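Textile bench notebook - wash shrinkage, knits
Aug 16, 2024
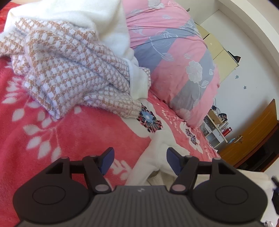 Houndstooth knit, tan and white, on the red blanket.

Second round of the wool blend swatches from Gallardo. Cut 2 sets from the same roll, marked the wale direction with cotton thread this time. The ink marks from the April round bled and we lost half the measurements.

Set A: cold wash, short spin, dried flat on mesh. Total 486 g dry before washing. Lengthwise change small, edges curled on the purl side.

Set B: warm wash, spin at 900. Noticeably tighter, and the surface has started to felt at the corners. Jummai thinks the spin did more of it than the temperature. Could be - we changed both at once, so this set can't tell us. Repeat with only the spin changed.

Suleiman re-zeroed the scale after lunch. It was reading high, so anything weighed this morning needs doing again, Set A included.

Detergent is down to the last bottle. Femi is ordering the same one, don't substitute.

To do: steam block two of the Set B pieces and remeasure after a night on the rack. Ask Analyn for the Akis yarn sheet, the one in the binder is for the old ply.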